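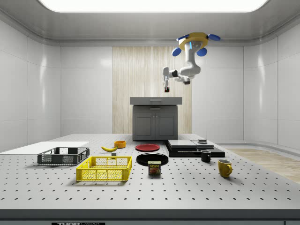
Ticket 855: Booking calendar shows wrong times for some members
Product: Lollum Bookings (hosted)
Opened by: Pádraig Duggan, Killetti Community Sports Hall
Assigned to: Saturnino Vidal, Lollum support
Priority: Normal, raised to High
Status: Closed

Pádraig Duggan, 09:12
Since the clocks changed at the end of March we have had members turning up for badminton an hour early or an hour late. The booking page on the office computer looks correct. The confirmation emails are correct as well. The wrong time only shows when a member has added their bookings to the calendar on their own phone using the "Subscribe" link.

Not everyone has the problem. My own phone is fine. Two members of the Tuesday badminton group sent me screenshots this morning and both show 20:00 for a court that is booked from 19:00.

We are on the standard plan. I have not changed any settings since January, when we added the small studio.

Saturnino Vidal, 09:48
Hello Pádraig, thanks for the report. Please could you let me know:

The booking references for the two members.
Which calendar app they use.
Whether the wrong bookings are one-off or part of a repeating block.
What it says under Settings, Venue, Time zone.

Please ask the members not to remove the calendar from their phones for now. I would like to see the feed as it was sent to them.

Pádraig Duggan, 10:31
Both use the calendar that came with the phone. One is an iPhone and one is an Android.

Both bookings are part of the same block, which is the winter and spring badminton block. I had not noticed that until you asked. One-off bookings by the same people look right.

Time zone says Europe/Dublin.

References sent by email as they have names on them.

Saturnino Vidal, 11:20
Got the references, thank you.

I have pulled the feed for both members. The block was created in January, and every session in it was saved with a fixed offset instead of the venue's time zone. In winter that makes no difference. After the clocks go forward the web page corrects it, because the page works from the venue's setting, but the calendar feed sends the stored value and the phone adds an hour.

That explains the members who arrive late. It does not explain anyone arriving early. Do you have an example of that?

Pádraig Duggan, 11:44
Yes, the over-60s table tennis. Their session is 14:00 and one man has been arriving for 13:00. I will ask him to show me his phone when he is next in.

In the meantime can you just fix the badminton ones?

Saturnino Vidal, 12:05
I can, but I would like to do all affected blocks in one go. If I edit them one by one, each member gets a "your booking has changed" email for each session. For the badminton block alone that would be a lot of mail.

Please don't try to fix it from your side by moving the sessions an hour. The web page would then be wrong and the feed would be right.

Pádraig Duggan, 12:09
I already did that for one session this morning, to test. The one on court 2. I will move it back.

Saturnino Vidal, 12:15
Thanks. If you have not moved it yet, leave it and I will do it with notifications turned off.

Pádraig Duggan, 12:16
Moved it already. Three people have just rung.

Saturnino Vidal, 15:40
Update. I ran a check on your venue for sessions stored with a fixed offset and a date after the clock change. There are 165 of them across four blocks:

Badminton, winter and spring
Karate, juniors
Small studio, yoga
Small studio, choir

All four were made using "Copy from last season". Blocks made from scratch are stored correctly. So the fault is in the copy step, and I have passed it to the development team with your ticket number.

Table tennis is not in the list. That block is stored properly, so the early arrival must have another cause.

Raising this to High as it is likely to affect other venues.

Pádraig Duggan, 16:02
That fits. I did the badminton and karate with the copy button and then the studio ones the same afternoon. Table tennis was typed in by hand because they changed their day.

The choir have an outside accompanist who comes by bus, so if possible please could that block be right before their next session. It is at 18:30 tomorrow.

Saturnino Vidal, 16:10
Noted. I will do the choir block by hand today.

Saturnino Vidal, 17:25
Choir block corrected with notifications off. I checked the feed in a test calendar and it shows 18:30 for every remaining session.

One thing to be aware of. Phones do not fetch the feed straight away. Some check every hour and some only once a day. If the accompanist still sees 19:30 tomorrow morning, ask her to open the calendar app and pull down on the screen to refresh. On some Android phones she will have to go into the account settings and choose Sync now.

Pádraig Duggan, 08:50
The choir secretary says hers is right. She is ringing the accompanist.

The table tennis man came in first thing. His phone does not have our calendar on it at all. He has a printed sheet from the noticeboard at Noiphan, the cafe next door, and the sheet says 13:00. It is last year's. I have taken it down and given them a new one.

So you can forget about the early arrivals.

Saturnino Vidal, 09:05
Good to know, I will take that off the ticket.

The development team have found the cause. "Copy from last season" reads the start time from an export table that was added for the accounts package, and that table holds offsets only. The fix is to read it from the session record. It is being tested now.

Until it is released, please do not use "Copy from last season". Create new blocks with "Add block" and type the times in.

Pádraig Duggan, 09:30
Understood. I had the summer holiday camp to set up this week. It is 79 sessions and I was going to copy it. Is there a date for the fix?

Saturnino Vidal, 09:41
I don't have a firm one. If the camp is not urgent I would wait. If it is, send me last year's block name and the new start date and I will import it from a file for you.

Pádraig Duggan, 10:15
Parents are asking, so I would like it up. Sending the details now. The only changes from last year are that the swimming trip goes to Hirkosow instead of the old baths and that lunch moves to 12:45.

Saturnino Vidal, 13:30
Camp imported and left as a draft so you can check it before it goes live. I have put lunch at 12:45 on all days. I left the trip day as one long session, as it was last year. Let me know if you want it split.

Pádraig Duggan, 14:20
Looks right. One long session is fine. I changed the title on the trip day and published it.

I subscribed on my own phone and on the office tablet. Both show the same times as the website.

Saturnino Vidal, 11:10
The fix has been released. I have also run the repair on your three remaining blocks (badminton, juniors karate and yoga), with notifications off. A fresh check finds no sessions at your venue with a fixed offset.

Please could you:

Ask the two badminton members to refresh their calendars and confirm the time.
Make a short test block with "Copy from last season", look at it in the feed, and delete it.

If a phone still shows the old time after a full day, the member should remove the calendar and subscribe again. They will not lose any bookings by doing this, as the bookings are held by us and not on the phone.

Pádraig Duggan, 17:35
iPhone member: correct after refreshing.

Android member: still wrong after refreshing. He removed it and subscribed again and now has everything twice, once at 19:00 and once at 20:00.

Test block copied and came out fine. Deleted it.

Saturnino Vidal, 09:02
The double entries suggest that he imported the file at some point as well as subscribing. An imported copy does not update. Please ask him to look at the list of calendars in the app. If there are entries under his own email address as well as under "Lollum", the ones under his own address are the old import and can be deleted.

If there are many of them, it is quicker to do it on a computer, where he can search for "Killetti" and remove them from the results.

Pádraig Duggan, 12:48
That was it. He had downloaded the file in January when he was shown how to do it by his daughter, and then subscribed later on. He has deleted the old ones and is left with one set at 19:00.

Could the two buttons be further apart? "Download" and "Subscribe" are right beside each other and they look the same. A few of ours have pressed the wrong one.

Saturnino Vidal, 13:15
I have logged that as a separate suggestion and linked it here. I can't promise when it will be looked at.

Is there anything else open on this one from your side?

Pádraig Duggan, 13:22
No, you can close it. Thanks for the help with the camp.

Resolution notes (S. Vidal)
Symptom: calendar feed shows sessions one hour late after the clocks go forward. Web page and emails correct.
Cause: "Copy from last season" stored start times with a fixed offset and no time zone.
Affected: blocks copied in winter with sessions running past the clock change.
Fix: copy step corrected. Stored sessions repaired with notifications off.
Check for: members who have imported the file as well as subscribing. Imported entries must be deleted by hand.
Related: suggestion to separate the Download and Subscribe buttons.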